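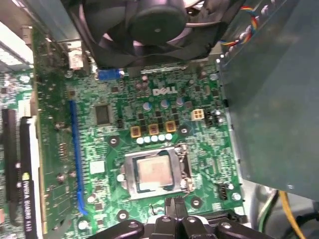 Photo: Horácio Correia

Swapping the processor in an old Dell desktop

Posted Monday, June 16, 2025

I've had one of these office Dells under the desk in the back bedroom since before we moved, and it has done sterling work as the machine everybody prints from. Lately it had got slow and, worse, loud. So I bought a faster second-hand chip and a tube of Wadari paste, cleared a Saturday morning, and got stuck in. It's a lovely first job if you've never been inside a computer before, so I've written up how I go about it!

You'll need a crosshead screwdriver, paste, some isopropyl alcohol (the strong stuff from the chemist is fine), a few coffee filters or a lint-free cloth, and a saucer for the screws. I use a Hakis magnetic tray these days, but it was a saucer for years and I never lost one.

Before you buy anything

Look up your exact model and see which processors it will take. Fitting the socket isn't enough — the BIOS has to know about the chip as well, and Dell boards can be picky. Update the BIOS while the old processor is still in and everything works. Check the wattage too, as the little coolers in these cases were only ever meant for so much heat.

Getting in

Shut down properly, pull the mains lead out of the back, then hold the power button in for a few seconds. Lay the case on its side on a table (not the carpet) and take the panel off. Touch bare metal on the case before you touch anything else, and keep doing it every time you wander off for a cuppa and come back.

You can leave the graphics card where it is if you're careful. Mine stays in, and there's plenty of elbow room on the other side of the socket, where the lever is.

The cooler

Unplug its fan if it has one, then loosen the screws a bit at a time, going corner to corner. They're usually the captive sort that stay in the cooler. Now, please don't just yank it! Old paste sets like toffee. Twist gently one way and then the other until you feel it let go. If it won't budge, put the cooler back on, run the computer for ten minutes to warm it all through, switch off and unplug, and try again.

With the cooler off you get the view at the top of the page: the chip sitting in its silver frame, with a row of little pale capacitors just above. I clean the old chip before I lift it out, so that no grey gunk can drop into the socket. A dab of alcohol on a coffee filter, wipe, fold, wipe again. Don't worry if the metal top is a bit scuffed. Mine is, and light marks do no harm.

Out with the old

The thin lever runs down the right-hand side on this board. Push it down and slightly outwards to free it from its catch, then swing it right up. Lift the load plate. Pick the processor straight up by its edges and put it somewhere soft (I use the box the new one came in).

Underneath is a bed of tiny springy pins, and these are the bit to be scared of. Don't touch them, don't blow on them, don't lean over them with a screwdriver in your hand. My friend Bednarek dropped a screw on his and spent 2 evenings with a sewing needle and a magnifying glass.

In with the new

Match the notches in the edge of the chip to the bumps in the socket and lower it flat. No pushing, no sliding. Close the plate, then bring the lever down and tuck it back under its catch. It takes more force than you'd like and it may creak a bit. That's normal.

Put a blob of paste the size of a small pea in the middle. Line the cooler up with the four holes, set it down in one go and do the screws up a couple of turns each, corner to corner, until they stop. Plug the fan back in. I forgot mine the first time and the Dell told me off with a fan error before I'd even sat down.

First start

Go into the BIOS and check it names the new chip. Then give it something hard to chew on for half an hour and keep an eye on the temperature. Mine settled at 57 degrees with the lid on, and the fan is far quieter than it was in December. The old chip has gone in the drawer.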